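Module Arts de la table et matériaux
Séance 3 : le gobelet à facettes, ou comment faire passer du plastique pour du cristal

Support distribué en cours. À relire avant le TD, au moins jusqu'au paragraphe sur la lumière.

Rappel de la séance précédente : un gobelet est un tronc de cône. Plus large en haut qu'en bas, il s'empile, se démoule et se laisse attraper par des convives distraits. Le cylindre parfait, lui, fait de très belles photos de catalogue et reste coincé dans son voisin.

Passons au décor. Les facettes en losange s'obtiennent par croisement de deux séries de nervures obliques. Sur une paroi teintée, chaque losange prend une nuance différente selon l'angle : un même rouge peut aller du bordeaux au rose pâle sans qu'on ait ajouté un gramme de colorant. Le fabricant facture volontiers cet effet, que la lumière fournit gratis.

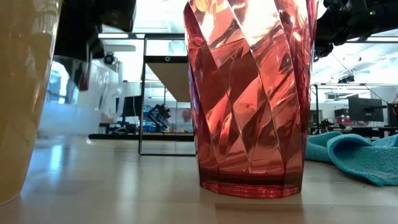
Reste la question de la base. Un fond épais leste le gobelet, concentre la couleur et donne à la main une impression de sérieux que le reste de l'objet ne mérite pas toujours. Dans la gamme Drimovon, que vous manipulerez en TD, il représente à lui seul une bonne part du poids. Le catalogue Plirnton parle à ce propos de « noblesse d'assise ». Vous éviterez l'expression dans vos copies.

Quelques consignes pour l'observation :

Posez les gobelets sur une surface claire et lisse, qui laisse voir les reflets.
Comparez toujours un modèle teinté et un modèle incolore. Le second pardonne moins les rayures.
Tournez l'objet lentement. Une facette éblouissante ne vous apprend rien sur sa teinte, changez d'angle.
Notez la couleur en mots ordinaires. « Ambre » est admis, « coucher de soleil toscan » coûte un point.

Pour le TD : fiche d'une page sur un gobelet de 300 ml, croquis de profil compris. Les retardataires déposent la leur en salle 106, sous la porte s'il le faut.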